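Plikamden 计算机硬件术语对照语料 说明文件

版本说明
当前版本为第2版，发布日期为2020年3月22日。本版修订了第1版中译名不统一的条目，并补充了机箱结构与安装步骤两类文本。第1版不再维护，已引用第1版的研究可继续沿用原有编号，两版编号之间的对应关系见随附的对照表。

概述
本语料收录个人计算机组装与维修领域的中文、意大利文平行文本，供术语学研究、翻译教学及词典编纂使用。语料由 Wedgate 语言资源中心编制，Agata Pellegrini 负责意大利文部分的审校，Abdelkrim Erraji 负责术语库结构与数据格式。

数据构成
语料共有200篇短文，分属14个主题，包括机箱、主板、处理器插座、散热、供电、存储、接口、线缆等。每篇短文由中文原文、意大利文译文和术语标注三部分组成。文本以句为单位对齐，一句译作两句或两句合为一句的，在对齐字段中注明。

字段说明
id：条目编号，由主题代码与顺序号组成。
zh：中文原文，采用简体字，全角标点。
it：意大利文译文。
term：句中出现的术语，按出现次序排列，以分号隔开。
variant：同一术语的其他通行译名，无则留空。
note：审校意见，仅在存在争议时填写。

术语处理原则
同一部件在不同地区、不同厂商的资料中常有多种名称。本语料以使用最广的名称为主条，其余列入 variant 字段。例如“主板”为主条，“母板”“主机板”列为异名；“插座”与“插槽”严格区分，前者用于处理器，后者用于内存及扩展卡。动词类术语（如“压合”“卡入”“旋紧”）单独标注，不与部件名称合并。

处理器插座主题涉及固定支架、拉杆、散热器安装柱等名称，译名分歧较多，审校时应结合实物确认所指部位，不宜仅凭字面推断。 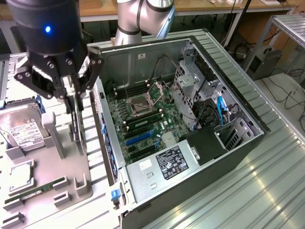
图1　侧放的开盖机箱，主板上的处理器插座空置，拉杆抬起。

审校流程
每篇短文先由一名译者完成初稿，再由另一名译者逐句核对，最后由审校人定稿。两名译者意见不一致时，双方意见均写入 note 字段，由审校人裁定。经裁定仍无法统一的术语共13条，已在术语表末尾单独列出，使用者可根据自身需要取舍。

已知局限
一、文本以台式计算机为主，笔记本计算机和服务器的术语覆盖不足。
二、部分接口名称沿用英文缩写，未作翻译，检索时请同时使用缩写与全称。
三、安装步骤类文本句式较为单一，不宜单独用于训练通用翻译系统。
四、意大利文译文采用标准语，未收录地区性用法。

文件格式
全部文本采用 UTF-8 编码，以制表符分隔，首行为字段名。术语表另存为独立文件，可直接导入 Pyo 术语管理工具。使用其他工具的，请先检查分号是否被识别为多值分隔符。

使用许可
本语料可用于教学及非营利性研究。用于商业用途的，须事先取得 Wedgate 语言资源中心的书面许可。转载或改编时应保留编制单位名称及版本号，不得删除 note 字段中的审校意见。

引用格式
Wedgate 语言资源中心：《Plikamden 计算机硬件术语对照语料》，第2版，2020年。

维护与反馈
下一次修订定于10月进行，拟优先补充服务器类文本。如发现对齐错误或译名疏漏，请注明条目编号、所在字段及修改建议，提交至中心术语组。涉及主条更换的建议，应附两种以上出处。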